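4. Recording Demonstrations with the Hand Units

This section applies to operators who have completed the Praltura induction and hold a current station booking. It covers preparation of the desk, fitting of the hand units, and recording of a demonstration set for the Odaver learning system. Calibration of the head camera is covered in Section 3 and must be finished first.

4.1 Before you start

1. Sign in at the station and open a new session in Zoko. Enter your operator number, not your name.
2. Clear the desk of everything that is not on the task sheet. Drinks must have a closed lid and stay at the end of the desk, outside the marked work area.
3. Set the blinds and ceiling lights as shown on the task sheet. Do not change them until the set is complete.
4. Move the chair back from the desk. All tasks in this section are performed standing.

Note: Loose sleeves can cover the markers. Roll them above the elbow or wear short sleeves.

4.2 Fitting the hand units

1. Place both units on the desk. Check that each marker is clean, flat and firmly fixed.
2. Put on the left unit, then the right. Ask a second operator to help if you are new to the equipment.
3. Close the straps across the knuckles. They should be firm, but you must be able to bend every finger fully.
4. Stand at the near edge of the desk and reach forward with both forearms over the top. Lay the cables on the desk beyond your hands and leave enough slack for a full reach.
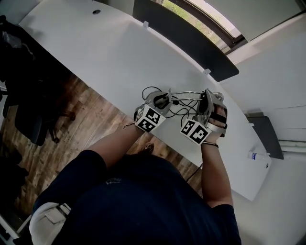 5. Open and close each hand 3 times. Zoko shows a green bar for each unit when the readings are steady.
6. Turn your wrists slowly inward and outward. If either marker drops out on the tracking page, repeat step 2.

Caution: Do not lift or carry the units by their cables. Do not walk away from the desk while a cable is attached.

4.3 Recording a set

A full set contains 70 demonstrations of a single task. Each demonstration is stored as its own file, and a set may be paused between files but not during one.

1. Read the task sheet aloud once. The sound track is used to label the set.
2. Return all objects to their starting positions.
3. Say "begin", carry out the task at an even pace, and say "end" when your hands are still.
4. If you drop an object or correct a mistake, keep going and mark the file "recovered". These files are wanted. Mark a file "void" only where tracking was lost or another person reached into the work area.
5. Rest for at least one minute after every tenth demonstration.

Keep your head over the work and avoid looking around the room. Both grippers should stay above the desk surface at all times, with the jaws clear of their own cables.

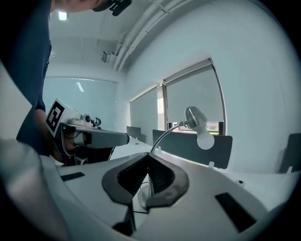 Figure 4-2. Desk and lamp viewed over the jaws of one gripper, with the second gripper in the operator's hand.

4.4 Closing the session

1. Take off the right unit first and place it on the desk before loosening the left.
2. Select "Check set" in Zoko. Files with tracking gaps are listed in red and must be recorded again or marked void.
3. Upload the set before leaving. Sets left on the station computer are erased on Saturday.

The Abu Hammour station reached 2,112 accepted files in December, of which 557 were marked recovered. Other stations should aim for a similar share and should not discard recovered files to make a set look tidy.

Questions on fitting and equipment faults go to Ilze Priedītis. Questions on task sheets, labelling and rejected files go to Noura Khasawneh.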